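About Dokstead

Dokstead teaches grown adults to lay out a meal, cook it, and put everything away again. We opened above a shoe repair shop with 7 students and one working tap. The tap has since been joined by another.

Our founder, Elaine Teixeira, believes most kitchen misery begins on the table, well before the stove gets involved. First classes are therefore spent moving plates. People who signed up for sauces find this insulting until their second week, when they are handed a colander and told to find it a home.

We work on white tables, which forgive nothing. Our crockery comes in colors no family would choose on purpose, so that it won't leave in anyone's bag. The fruit bowl is refilled without any thought for the season.

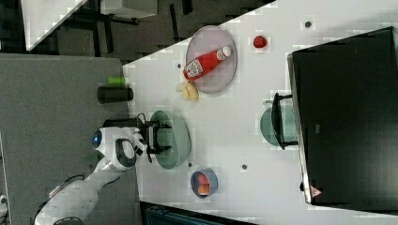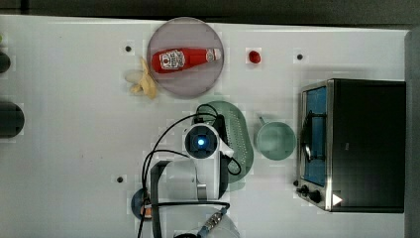 Ketchup on a plate, both times. We teach putting away in the last session.

Rogério Sales wrote to us in November that he had come for the knife skills and gone home with strong feelings about where bowls belong, which his household does not share. He would still like the knife skills. They are in the second course, along with soup.

A course costs $300 and runs for 7 evenings. Aprons are provided. Students keep the recipe binder, all 116 pages of it, including the one on rice that we keep meaning to correct. Parking is behind the building, next to the bins.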